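Inwood Folding Work Table, Model 119
Skirncombe Furniture Supplies

Product code: 1553
Availability: in stock at the Skirncombe warehouse
Guarantee: 5 years

Description

The Inwood Folding Work Table is intended for schools, community halls, craft rooms and small offices in which furniture must be set out and put away at short notice. It is supplied fully assembled. The legs fold flat beneath the top and are held by a locking catch on each side, which must be engaged before the table is loaded.

The top is offered in brown, grey or white. All three colours share the same hard-wearing surface, suitable for paper, paint, glue and light hand tools. The edges are rounded and sealed. Customers who require a table for hot work should order the separate heat mat, as the guarantee does not cover scorching.

Height is adjustable to 7 positions. Adjustment is made at each leg by means of a spring button, and the same position should be selected on all legs. The lowest setting suits seated use by younger pupils; the highest is suitable for adults working while standing.

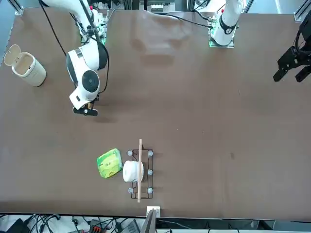
Rampersad, reviewing the brown version on our customer page, writes that the top has stayed level through two terms of daily use, but that the catches were stiff on delivery and needed a drop of oil before they would close by hand. The same review asks whether the feet can be replaced separately. Replacement feet are available in packs under the spare parts section, and may be fitted without tools.

Care and cleaning

Wipe the surface with a damp cloth and a mild detergent. Bleach, wire wool and abrasive creams should not be used. Dried glue may be lifted with a plastic scraper. Tables should be stored upright or stacked flat in a dry room, and should not be left outdoors overnight.

Delivery

Deliveries on the mainland are made by Fedusex to a ground-floor entrance. Carriage to upper floors may be arranged when the order is placed and is charged separately. The recipient is asked to inspect the table before signing; damage in transit must be reported in writing within 5 working days.

Orders from schools are accepted on an official purchase order. Schools wishing to receive goods before the autumn term are advised to order by the beginning of August.

Spare parts and accessories

Replacement feet, pack
Locking catch, left or right
Heat mat
Storage trolley
Protective cover

Page last revised 18 December 2020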